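How a School Plans for a Robot Arm
Robots at Work, Part 2
Updated April 26, 2019

Buying a robot arm is a little like buying a bicycle. The price on the tag pays for the bicycle. It does not pay for the helmet, the lock, the pump or the new tire you will want by August. A plan for all of those costs together is called a budget.

Start with the job

Before anyone looks at prices, they write down the job. A job should be short and clear. "Help in the kitchen" is too big. "Pick up one small object from a counter and put it down in another spot" is a good size. The Saston school workshop used that sentence for its plan.

The job tells you what to measure. How far away is the object? How heavy is it? How wide is it? What else is on the counter? A robot arm that has to reach past a kettle and a roll of paper towels needs a different path from one working on a bare table.

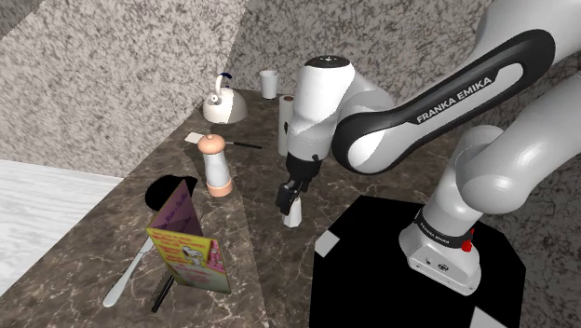

Three words come up in every robot catalog.

Reach is the distance from the middle of the base to the farthest point the arm can get to.

Payload is the most weight the arm can carry. The gripper counts as part of that weight on many arms, so read the small print.

Repeatability is how closely the arm comes back to the same point each time. A small number is better.

Write your own number next to each word. Then cross out every arm in the catalog that does not meet all of them. Paying for much more reach or payload than the job needs leaves less money for other parts.

Choosing the gripper

The gripper is the robot's hand. A parallel gripper has two fingers that move toward each other and apart. The greatest distance between the fingers is called the opening. Measure the widest part of the object that the fingers will have to fit around. If the object is wider than the opening, the gripper cannot hold it that way.

Shape matters too. Flat sides give flat fingers more surface to press on. A round side touches them along a thin line. An object with a lid may be wider at one end, so the planner has to decide where the fingers should go. 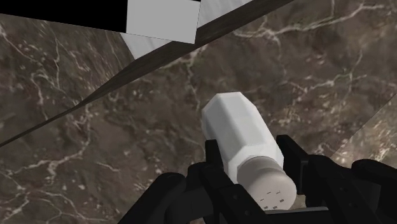

Force is the next thing to check. Too little force and the object slips. Too much and a thin cup may crack. Some grippers let you set the force, and these usually cost more.

Adding it up

The workshop made a list for a small training arm called the Fevar. These were the prices on its list:

Fevar arm: $2,879
Vincze two-finger gripper: $1,590
Boson stop button and cable: $300
Total: $4,769

The arm is the biggest line, but the other two lines add $1,890. A plan with only the arm in it would have come up short by that much.

Some costs come later. Finger pads wear down and have to be replaced. Cables bend many times and can break inside. The arm uses electricity. Put these on a second list with the word "yearly" at the top.

Try it on a computer first

A simulation is a computer model of the robot and the things near it. Planners can move a model counter closer, swap one gripper for another, or make the pedestal taller before they order parts. A computer model can leave out details such as a sticky surface or a loose cable, so the real arm still has to be tested slowly after it arrives.

Words to know

Base: the part of the arm that is fixed in place.
Joint: a place where the arm turns or bends.
Link: a stiff part between two joints.
Pedestal: a stand that holds the base.

Next in this series: Part 3, Where Does the Robot Plug In?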